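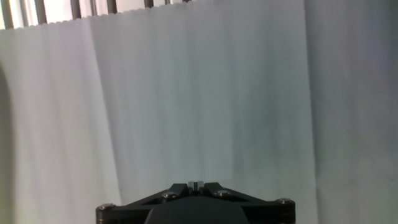 Zuletzt geändert: August, 16:10 Uhr

Ticket: Nachtzuschlag fehlt nach Tarifumstellung
Status: in Arbeit
Gemeldet von: Lohnbüro, Werk Clultthorpe
Bearbeiter: Iraklis Zervas

Problem: Seit Einspielen der neuen Lohntabelle in Mirar fehlt bei 42 Leuten der Nachtzuschlag. Grundlohn stimmt, neue Stufe stimmt auch. Nur Zuschlag leer. Im Werk fast 400 Beschäftigte, betroffen bisher nur Wechselschicht. Betriebsrat hat schon angerufen, zweimal. Bitte Prio hoch.

09:15 Erste Prüfung. Stempelzeiten aus Forko kommen vollständig an, Kommen/Gehen plausibel. Export läuft ohne Fehlermeldung durch. Terminals also erstmal raus.

09:50 Lohnart Nachtzuschlag in Mirar geöffnet. Gültigkeit endet Ende Juli. Beim Tarifwechsel wurde wohl nur der Grundlohn fortgeschrieben, Zuschläge nicht. Verlängert, Probelauf gestartet. 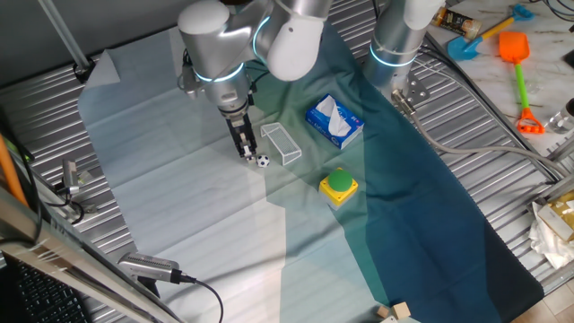

10:40 Probelauf fertig. Bei den meisten jetzt Zuschlag da, Rest weiter leer. Komisch. Alle Verbleibenden haben Schichtmodell 2. Modell ist das mit der verschobenen Pause, also 30 Minuten nach Mitternacht statt davor.

11:05 Rückfrage ans Lohnbüro: Wer hat Modell 2 zuletzt angefasst? Antwort: "Keiner". Im Protokoll steht aber eine Änderung durch Beneš (ext. Dienstleister), Pausenregel überschrieben. Mail an Beneš raus, mit Screenshot.

11:30 Kantine.

12:20 Beneš meldet sich. Ja, Regel wurde angepasst, sollte nur im Testmandanten sein. Ist produktiv gelandet. Die schicken die alte Fassung zurück, einspielen müssen wir selber.

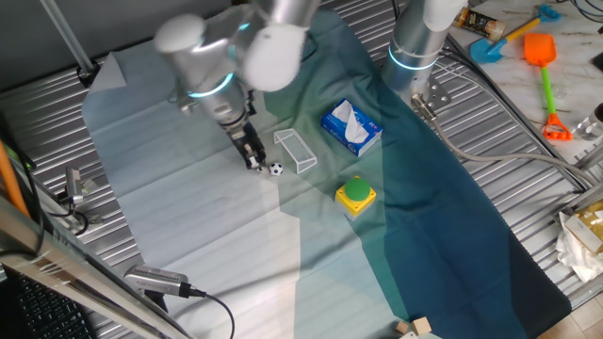
13:10 Alte Pausenregel drin. Neuberechnung für Modell 2 angestoßen, bricht ab mit "Periode gesperrt". Lohnbüro hatte den Monat schon zugemacht, obwohl ich drum gebeten hatte zu warten. Bitte Periode wieder aufmachen!!

14:25 Periode offen. Nochmal gerechnet, läuft durch. Stichprobe gegen die Stundenzettel von der Schichtleitung: passt, auch bei Schichttausch.

15:00 Noch offen:
- Nachzahlung mit der Augustabrechnung oder Abschlag vorab? Entscheidet Personalleitung, nicht wir
- Sonntagszuschlag hat die selbe Gültigkeit gehabt, gleich mit verlängert, bitte gegenprüfen
- Beneš bekommt erstmal keinen Schreibzugriff mehr auf produktiv
- Aushang für die Schichten, Text kommt vom Betriebsrat
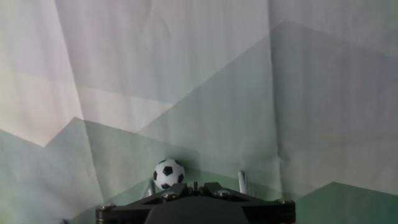
Kleiner Fußball vor Stoff mit Landschaftsdruck

16:10 Personalleitung will Abschlag. Liste der Betroffenen ans Lohnbüro geschickt. Ticket bleibt offen bis Rückmeldung das Geld raus ist. Zervas

3 Kommentare | 0 mal geteilt
Drucken | Per E-Mail senden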